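Home | Notebook | Cell Log | Parts | Search

Tomar cell, bin picking: gripper fault
24/01/2022, Rodica Filip

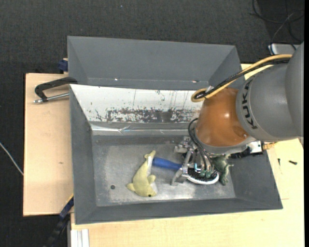 Stopped the long run at pick 300 with the grip signal dropping out. It comes back when the wrist rotates the other way, so I suspect a connector or a pinched line before I suspect the valve. 14 dropouts in the log, 13 of them with the tool low in the front bin. At that height the black hoses curve well out to the left of the orange wrist section before they drop to the fittings, and I don't like how close that gets to the bin wall on a left-side pick. The plush dolphin is the worst item for it.

Vasilică swapped the cable at the wrist connector. Same fault on the next 4 picks. Pressure at the valve is steady.

Safety: the controller kept going after a lost grip signal when it should have held. Lucian Buzatu has the change. No auto mode until he signs it off, T1 only.

To do: shorter hoses from Firniter, limit wrist rotation, repeat with the frog and the brush only.

2 comments | 0 shares
Contact | Back to top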